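Schuhregal

Ein Schuhregal ist ein offenes Möbelstück zur Aufbewahrung von Schuhen, meist in mehreren Ebenen übereinander. Es steht in der Regel im Flur, in der Diele oder in einem Vorraum, seltener im Schlafzimmer oder im Keller. Vom Schuhschrank unterscheidet es sich durch das Fehlen von Türen und Klappen, von der Schuhbank durch die fehlende Sitzfläche. Die Übergänge sind fließend: Niedrige Regale mit tragfähiger oberer Platte werden häufig auch zum Sitzen benutzt.

Aufbau

Die verbreitete Grundform besteht aus zwei Seitenteilen und waagerechten Böden. Die Seitenteile sind entweder geschlossene Wangen aus Holz oder Holzwerkstoff oder offene Rahmen aus Metallrohr. Die Böden werden als durchgehende Platte, als Lattenrost oder als Gitter aus Stäben ausgeführt. Durchgehende Böden halten Sand und Schmutz von den darunter stehenden Schuhen fern, Roste und Gitter lassen mehr Luft an die Sohlen.

Regale mit Metallrahmen werden meist zerlegt geliefert und vom Käufer verschraubt. Die Schrauben greifen von unten oder von der Seite in vorgebohrte Löcher der Böden. Bei einigen Bauarten bleiben die Bohrungen an der Oberseite sichtbar und werden mit Kappen verschlossen.

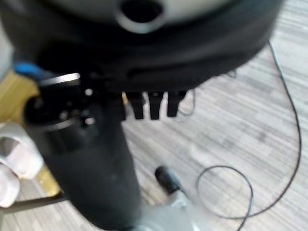
Auf weichem Untergrund wie Teppichboden sinken schmale Standfüße ungleich ein. Viele Hersteller legen deshalb Stellfüße mit Gewinde bei, mit denen sich das Regal ausrichten lässt. Bei hohen, schmalen Ausführungen wird zusätzlich eine Befestigung an der Wand empfohlen, vor allem in Haushalten mit kleinen Kindern.

Maße

Die Tiefe eines Schuhregals richtet sich nach der Länge der Schuhe. Ein Modell der Firma Antoniuk ist 28 cm tief und 49 cm hoch, was für Damen- und Kinderschuhe genügt. Größere Herrenschuhe stehen bei dieser Tiefe vorn über. Schräg gestellte Böden brauchen weniger Tiefe, benötigen aber eine Kante oder Leiste, damit die Schuhe nicht abrutschen.

Der Abstand der Böden bestimmt, welche Schuhe Platz finden. Für Hausschuhe, Sandalen und Pantoletten genügt eine geringe Höhe, Halbschuhe und Sportschuhe brauchen etwas mehr. Stiefel werden meist auf die oberste Ebene oder neben das Regal gestellt, sofern sich kein Boden herausnehmen lässt.

Einräumen

Schuhe werden üblicherweise paarweise und mit gleicher Ausrichtung abgestellt. Stehen die Spitzen nach vorn, ist das Modell leichter zu erkennen; stehen die Fersen vorn, lassen sich die Schuhe bequemer greifen. Eine dritte Möglichkeit ist die gegenläufige Aufstellung, bei der ein Schuh eines Paares nach vorn und der andere nach hinten zeigt. Sie spart bei vorn breiten Schuhen etwas Platz in der Breite – am meisten bei Pumps und Stiefeletten.

Häufig getragene Paare kommen auf die Ebene, die sich ohne tiefes Bücken erreichen lässt. Pantoletten und Badeschuhe stehen oft unten, weil man sie beim Heimkommen mit dem Fuß heranziehen kann. Die oberste Platte bleibt in vielen Haushalten frei und dient als Ablage für Schlüssel, Handschuhe oder Post.

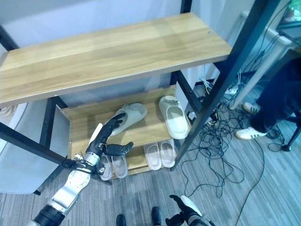

Schuhregal mit schwarzem Metallrahmen und drei hellen Holzböden, auf den beiden unteren Ebenen cremefarbene und blassrosa Pantoletten

Nasse Schuhe gehören zunächst auf eine Abtropfschale. Werden sie direkt auf einen Holzboden gestellt, können Wasserränder entstehen, und im Winter greift Streusalz die Oberfläche an. Einlegematten aus Gummi oder Filz schützen den Boden, müssen aber regelmäßig herausgenommen und gereinigt werden.

Werkstoffe und Pflege

Für die Böden werden Massivholz, Sperrholz und beschichtete Spanplatten verwendet. Helle Holztöne wie Eiche, Esche und Kiefer sind in Verbindung mit schwarz lackiertem Metall seit Jahren verbreitet. Geölte Flächen lassen sich ausbessern, nehmen Feuchtigkeit aber schneller auf als lackierte. Beschichtete Platten sind pflegeleicht, quellen jedoch an beschädigten Kanten auf.

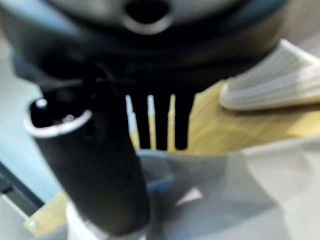
Zur Reinigung reicht bei den meisten Oberflächen ein nebelfeuchtes Tuch. Sand wird vorher abgesaugt oder abgebürstet, damit er beim Wischen keine Kratzer hinterlässt. Gewischt wird in Richtung der Maserung. Auf einem honig- bis strohfarbenen Brett mit so schwacher Zeichnung wie hier ist deren Verlauf oft erst bei seitlichem Licht deutlich zu erkennen. Gummiabrieb von Sohlen lässt sich auf lackiertem Holz meist mit etwas Seifenlauge lösen; Scheuermittel machen die Fläche stumpf. Metallteile werden trocken nachgewischt, besonders an den Verschraubungen, wo sich Feuchtigkeit länger hält.

Verwandte Formen

Beim Schuhkipper stehen die Schuhe fast senkrecht hinter einer Klappe, wodurch das Möbel sehr flach ausfällt. Stapelregale bestehen aus einzelnen Ebenen, die ineinandergesteckt werden; das System Wultum lässt sich auf diese Weise auf bis zu 4 Ebenen erweitern. Hängende Schuhaufbewahrungen aus Stoff werden an der Kleiderstange oder an der Innenseite einer Tür befestigt und eignen sich vor allem für leichte Schuhe.

Siehe auch: Schuhbank, Schuhschrank, Garderobe, Abtropfschale

Stand: 26. Februar 2021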